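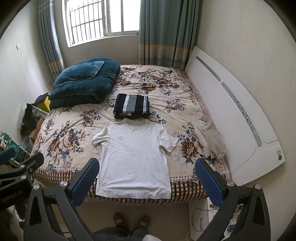
How to Keep White Cotton T-Shirts White

White T-shirts become gray or yellow slowly, so we don't notice it until we put a new one next to the old one. I have washed clothes for a family of five for many years, first by hand and later with a machine, and this is the method that I use now. It needs one evening and one morning.

What you need

- Oxygen bleach powder (not chlorine bleach)
- Your usual detergent, without fabric softener
- Baking soda
- A soft toothbrush
- A bucket or a deep sink

Step 1. Separate more strictly than you think

White means only white. A T-shirt with thin blue stripes goes with the light colors. Also keep the towels away, they leave lint on the cotton. Read the label inside the collar. If it says wool or silk, please stop, this method is not for it.

Step 2. Treat the collar and the underarms

Mix 3 spoons of baking soda with a little water until it is a thick paste. Turn the shirt inside out and put the paste on the yellow places. Brush gently in small circles and wait half an hour. Do not brush over a print or an embroidered logo, the threads can open.

My neighbor Golshifteh Karimi uses dish soap in this step in place of baking soda. I tried it and it is good for a greasy collar, but for yellow underarms I prefer the paste.

Step 3. Soak overnight

Fill the bucket with warm water and dissolve the oxygen bleach completely before the shirts go in. Follow the amount on the package. The shirts must be fully under the water - I put a plate on top to hold them down. Leave them until morning. If your package gives a shorter maximum time, follow the package.

Step 4. Wash

Pour out the soaking water and wash the shirts on a normal warm cycle. Don't fill the drum to the top. For a long time I made this mistake, and the shirts came out with gray shadows in the folds. Use the amount of detergent for your load and choose an extra rinse if your machine has it. Detergent that stays in the cotton catches dirt later.

Step 5. Check before drying

Look at the underarms near a window. If you still see yellow, repeat steps 2 and 3. Heat from the dryer can fix a stain so it is very difficult to remove after.

Step 6. Dry and fold

Shake each shirt hard two times and hang it from the bottom hem, so the pegs don't leave marks on the shoulders. Sun is very good for white cotton. When it is fully dry, lay it flat, smooth it with your hands from the collar down, and fold the sleeves to the back.

I do the long soak once in a month. Between, a normal wash is enough.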